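«Am Anfang habe ich zu viel auf einmal gewollt»

Ngaio Gilchrist backt seit 12 Jahren Brot für andere Leute. Ihre Backstube in Jiltness hat 2 Öfen, einen Verkaufstresen und keine Sitzplätze. Verkauft wird an 4 Tagen in der Woche, und wer nach dem Mittag kommt, bekommt meistens nur noch Roggen.

Gelernt hat sie etwas anderes. «Ich war in der Buchhaltung einer Spedition in Stuvton», erzählt sie. «Gebacken habe ich abends, erst für mich, dann für die Kolleginnen. Irgendwann lag ein Zettel auf meinem Schreibtisch, da haben sich alle eingetragen.» Gekündigt hat sie erst, als sie einen Käufer für ihr Auto hatte. Vom Erlös bezahlte sie die Knetmaschine.

Ihr Sauerteig ist älter als der Betrieb. Sie hat ihn von Alby Lowther bekommen, der damals die Mühle in Malley führte. Gefüttert wird er morgens und abends, im Sommer mit kälterem Wasser. «Alby hat mir nur gesagt, ich soll ihn nicht zu weich halten. Den Rest habe ich mir über schlechte Brote beigebracht.» 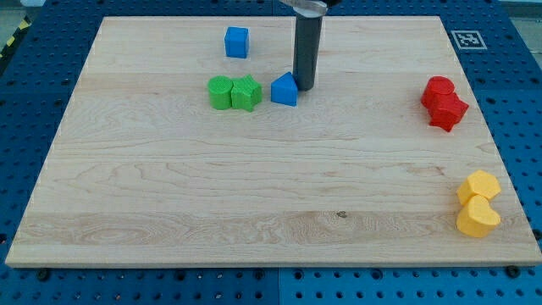

Das Mehl kommt weiterhin aus Malley. Lowther hat die Mühle inzwischen abgegeben, hilft aber noch beim Einkauf des Getreides. Die Ernte schwankt, sagt er am Telefon, und das merke man in der Backstube früher als im Labor. «Ngaio ruft an und sagt, der Teig läuft ihr weg. Dann weiß ich, welche Partie das war.» Sie nimmt in solchen Fällen weniger Wasser und verkürzt die Stockgare.

Vor Ostern wird es eng. In der stärksten Aprilwoche hat sie 324 Laibe verkauft, dazu Hefezöpfe auf Bestellung. Eine Filiale in Quinlan, nach der sie immer wieder gefragt wird, plant sie trotzdem nicht. «Dann müsste ich Dienstpläne schreiben. Das habe ich bei der Spedition lange genug gemacht.»

Geändert hat sie zuletzt nur das Sortiment. Das Dinkelbrot ist weggefallen, dafür gibt es ein dunkles Kastenbrot mit langer Backzeit. Es wird erst am Tag nach dem Backen angeschnitten. Manche Kunden wollten es zuerst warm mitnehmen, erzählt Gilchrist, denen habe sie eben ein Weißbrot eingepackt.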